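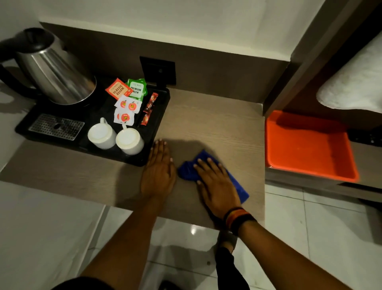
A blue cloth, a wooden-look counter and two hands at work.

Last updated: December 8, 2023
Reading time: 2 minutes

Why I still write to hotels by post

By Afonso Vieira

In July I stayed three nights in Brerkcombe, and when I came home I wrote a letter to the hotel. I used paper, an envelope and a stamp. My neighbour Joana Esteves laughed at me. She said the hotel had already sent me a form with five stars to fill in, and that I could finish it while the kettle boiled.

I did open this form. It had 16 questions. One of them asked me to give a mark to my "arrival journey", and I did not know if they meant the train or the front door. There was one small box for my own words, and it closed after 60 letters. What can a person say in 60 letters? My name and a greeting already take half.

I believe that stars have made us lazy guests. We give five when nothing went wrong and one when the lift was slow, and the people who cleaned the room receive a number on a screen. A number does not tell them that somebody noticed the folded blanket, or that the cups were placed so the handles could be reached from the bed. I noticed these things – I am old enough to have time for it – and I wanted to say so in full sentences.

Of course there is a cost. A letter is slow, and a large hotel may lose it. Joana is right that a manager can read many forms in the time he needs for my handwriting, and my handwriting is not good. But I do not ask every guest to do as I do. I ask only that hotels print a postal address somewhere we can find it.

My answer came after three weeks, signed by Shirley Hiebert from housekeeping. She wrote four lines. I keep them in the drawer with my stamps.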